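About Bruris

Bruris is a music review site run by two people who have heard the phrase "genre-defying" too many times. We write about independent singles, EPs and the odd full album, mostly electronic and pop, and we try to say what the record sounds like before we say anything else.

Arnar Kvaran started it after leaving a promo agency called Emska, where his job was to write the emails that reviewers copy and paste. He got tired of seeing his own sentences come back under other people's bylines. Tín Lã joined later as editor. She mixes records for a living and has little patience for reviews that call everything "lush."

How we pick music

We get more submissions than we can hear properly. Last September it was 613, and we covered a small part of them. A song gets played twice, once on speakers and once on cheap earbuds, and if neither of us wants to write about it, it goes back in the pile. Having a publicist doesn't help. Stream counts don't either - we have seen enough of them jump overnight to stop looking.
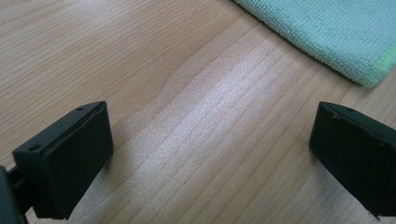 Photo: Bruris

We don't sell reviews. Plenty of sites say so and then offer a "priority listening fee," so let us be plain: there is no fee for that either. The site carries a few ads, which pay for hosting and not much more. If one of us knows an artist, the other one writes the piece, and we mention the connection in the first paragraph.

Do reviews matter?

Less than people in our line of work like to claim. When we wrote up the Dromano single "Châu," the band told us it had brought them a handful of new listeners and one very long email from a drummer. That sounds right to us. Be careful with any blog that promises to break your career.

Sending us something

One private streaming link, please, and a few lines in your own words. Keep it under 900 characters. No attachments, no press shots, and no list of bigger acts you supposedly sound like. We answer when we plan to cover something and otherwise we don't, which we know is annoying. Corrections are a different matter: if we got a credit wrong, write "correction" in the subject line and Tín will fix it and note the change at the bottom of the review.

Page last updated January 21, 2019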